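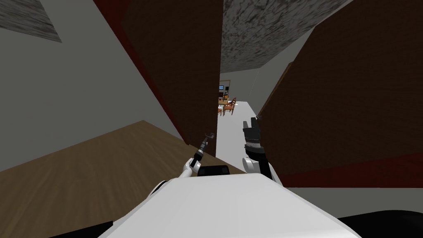
Opening slide: the passage between the two dark panels, bright room at the far end.

Speaker notes, guild night, 21/03/2018

Hi everybody, come on in, there are still chairs up front. I'm Ottar Holmgren, I've been quilting with the Trernow group long enough to have opinions, and tonight I'm talking about what happens to a quilt between "the top is done!" and "it's on somebody's bed." Mostly borders, batting and binding, and if Wekesa waves at me I'll skip to binding.

(Pass the blue sample around now. Tell them it's fine to pull on it.)

Start with the wavy border story. My first big quilt had borders like lasagna noodles. I did what a lot of us did, I cut a long strip, laid it along the edge, sewed until I ran out of quilt and whacked off the extra. Feels so efficient! The edge of a pieced top stretches, though, and the strip just goes along with it, and you end up with a side that's longer than the middle.

So measure through the middle of the top, top to bottom, then again a little way in from each side. If they don't match, take the average. Cut both side borders to that number, mark the halfway and quarter points on the strip and on the quilt, and pin those first. Ease in whatever is left over. Sew the sides, press, then measure across for the top and bottom, with the side borders included this time. I still forget that last part and have to go cut another strip.

(Show the green top. Point at the lower left corner, which I did not fix.)

Okay, batting. People ask me which one is best and I don't have an answer, I have a closet full of leftovers. Cotton lies flat and gets crinkly in the wash, which I love on scrappy quilts. Wool is puffy and light and the creases fall out of it. Polyester is fine, I'll say it out loud, it's fine, I've made plenty of kids' quilts with it. Read the package for how far apart your quilting lines can be. Some want you every few inches and some will let you wander off a good way.

Unroll it the night before. If you can't do that, a few minutes in the dryer on low gets most of the folds out. Joining leftovers works too: butt the two straight edges together, don't overlap them, and do a wide zigzag or a big loose hand stitch. The brown quilt on the back table has a join in it. Go see if you can find it at the break.

(Ask who bastes with pins, who uses spray, who uses thread. Let them argue for a minute, it wakes everybody up.)

I pin. I tape the backing down, good and smooth but not tight like a drum, or it'll spring back and pucker when you let it go. Pins a fist apart, starting in the middle. Leave them open until they're all in, then close them in one go, your fingers will thank you.

Binding. I cut mine at 2 1/2 inches, and Wekesa Mohamedi cuts hers narrower and gets prettier corners than I do, so talk to her. Join the strips on the diagonal so the bulk gets spread out. Before you sew it on, lay the whole thing loosely around the quilt and see where the joins land. If one lands on a corner, scoot it along.

For the corners, stop a quarter inch from the end, turn, fold the strip straight up, then fold it back down even with the edge. (Do this with the big paper strip. Slowly! Last October I went too fast and had to do it three times.)

Leave yourself a long tail at the start and a long one at the end, more than you think. The joining gets miserable if you only have a couple of inches to wrestle with.

Labels. Please, please label your quilts. First name, town and year is plenty. I found one of mine from the Broston retreat last winter and I have no idea what year I made it. A permanent fabric pen and a scrap of muslin will do. If you sew the label on before you quilt, it's really stuck there.

Questions. Somebody will ask about washing the fabric first. I wash reds and dark blues and leave the rest. Somebody will ask about mitered borders, and those are Wekesa's talk.

Reminders before the break: the Zelow block swap bags are by the door, take one home with you, and scissors with no name on them go in the basket at the sign-in table. Coffee's on.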